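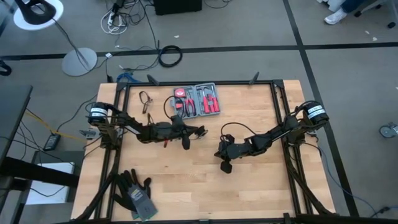 A student in the November group wrote that inventory is just counting, so why give it a whole lecture? My answer is that counting is the small part. The larger part is to decide when to order again.

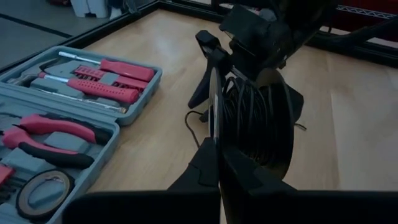
The reorder point is daily use multiplied by delivery days, plus a safety stock. Take cable, wound on a black spool like this one. Zalow uses 18 spools per day and Belik delivers in 25 days, so 450 are needed, plus a safety stock of 46 – order at 496.

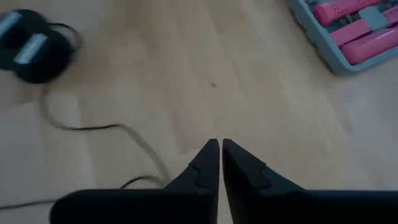
If Belik is late, the safety stock covers only two full days. Please calculate it again for a yearly use of 3000.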